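Noston Line 2 assembly cell: README

Updated 6/2/21

This folder covers the enclosed assembly cell on Line 2 and the stills and notes kept with it. It is for people who work on the line, people who plan shifts, and anyone at the Inska site who is getting ready for the same change. The technical manual from Pridovari is kept separately and is not copied in here.

What changed

Until June the block assemblies were put together by hand at two benches. The job was light but very repetitive, and most of the complaints we had on file were about wrists and shoulders. The cell now does the placing. People load trays, clear stoppages, check finished pieces and deal with the ones that don't go together.

Nobody's hours were cut. Two bench posts were renamed cell operator and moved up one pay step. The evening shift lost its bench rotation, which some people liked as a break from packing, and we have not found a good replacement for it yet.

What is in the folder

stills/ holds 800 pictures from the fixed camera, all taken during normal running.
notes/ holds the operators' shift notes, typed up with names taken out.
stoppages.csv has one row per stoppage: time, part, what the operator did, minutes lost.
training/ has the Hoshino course sheets and our own shorter version.

How the stills were picked

They were drawn at random from the first 20 shifts and nothing was removed for looking untidy. There are no people in them, by agreement with the staff side. Stills are not to be used for judging how fast an operator works. If you want them for anything other than training or fault finding, ask the line office first.

Known gaps

The stills come from one camera position, so a part standing behind a taller one may be mostly hidden. Glare on the glossy parts is common. Shift notes from the first week are thin as people were still learning the form. Minutes lost are typed in by hand and tend to be rounded.

Still to do

Agree who covers the cell during breaks. At present it waits, and the trays back up.
Put the stoppage codes on a card by the door.
Add the Inska notes when they start.

Sample still, with the brown L-shaped piece on the blue-violet block between the green uprights:

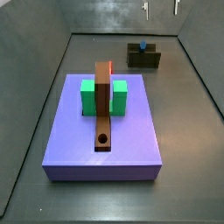
2 min read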